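Home Fragrance Product Assessor (part-time, fixed term)
Bhardwaj Consumer Testing, Numodholm

Applications are invited for the post of Product Assessor in the household section. The section carries out comparative testing of incense, reed diffusers, scented sachets and related goods for manufacturers and importers. The post is for 20 hours a week and runs until the end of February, with the possibility of renewal.

The assessor will work from written protocols. Typical measurements are burn time, ash retention, residual mass and perceived strength at fixed intervals. Samples arrive coded and remain coded until the results have been signed off. Assessors are not told the supplier or the price.
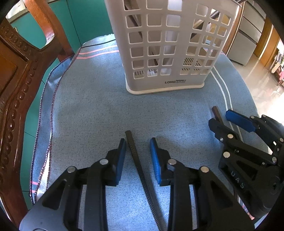
Duties

Conditioning samples at set temperature and humidity before each run. Weighing samples before and after. Entering readings in Vavo, the in-house records system, on the day they are taken. Scoring odour on a five-point scale as one of a panel of 3. Reporting any departure from protocol to the section lead, Zewditu Bogale, before the run is closed.

The current programme covers more than 4,000 samples. Much of the work is repetitive and the order of testing is fixed in advance.

Requirements

A normal sense of smell, confirmed by a screening test at interview. Legible handwriting -- paper sheets are kept as a second record. Basic spreadsheet skills. Previous laboratory or quality control work is useful but not required, as training is given over the first 5 shifts. 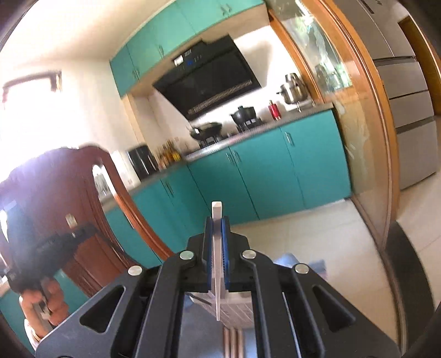

Applicants must not smoke or vape, and must be willing to avoid perfume, scented laundry products and strongly flavoured food on working days. People with asthma or a known fragrance allergy should speak to us before applying.

Hours and place of work

Shifts are worked at the Grutlow Road site and start at 8.30 a.m. No shifts are scheduled on Thursday, when the conditioning cabinets are serviced. Parking is limited -- the bus stop is opposite the gate.

How to apply

Send a CV and a short covering letter to Kimutai Biwott, Personnel, at the Numodholm office. State your earliest start date and any days on which you cannot work. Interviews last one hour including the screening test. Travel costs are refunded on production of a receipt.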